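Bulisness puts refurbished desktops on the bench, and a price on them

January 2020

Computer refurbisher Bulisness says it will have 1,000 rebuilt desktop towers ready for community groups by August. Anyone who remembers the last big promise about old office computers may want to wait before clearing a desk.

The plan is simple enough on paper. Retired office machines come in, get opened up, and leave with a processor, memory and a clean bill of health. Marnis, which handles the sales end, wants $700 for each finished tower. That seems a lot for a second-hand box without a monitor.
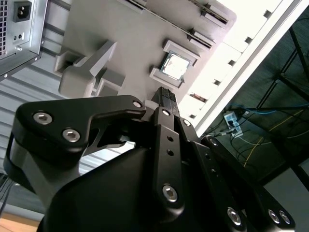
Much of the pitch rests on the processor. Spyros Chrysikopoulos, who speaks for the program, calls seating the chip "the step that decides everything" and says each one is checked before it goes in. Asked what the check consists of, he said the details were still being settled with Andreadis, the parts supplier.

Nor is there a firm answer on memory. The brochure promises 8 GB in every machine, while the order form says 4 GB "or better." Chrysikopoulos said the form was out of date. It was still the one being handed out this week.
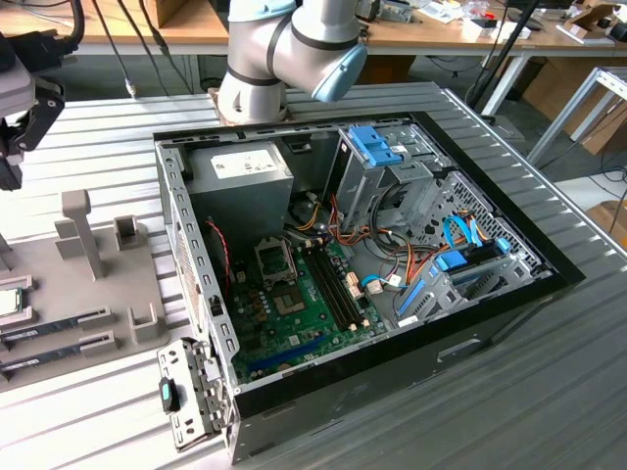 A tower with its side panel off, two RAM slots to fill and power cables spilling across the case takes patience to put back together properly, and patience costs money. Bulisness has not said how long one rebuild takes or how many it has finished so far.

Buyers are also being offered a warranty through Onda. The terms cover parts but leave out labour, and the customer pays the freight both ways.

Orders are open now, with a deposit. Marnis would not say whether the deposit is refundable if the August date slips.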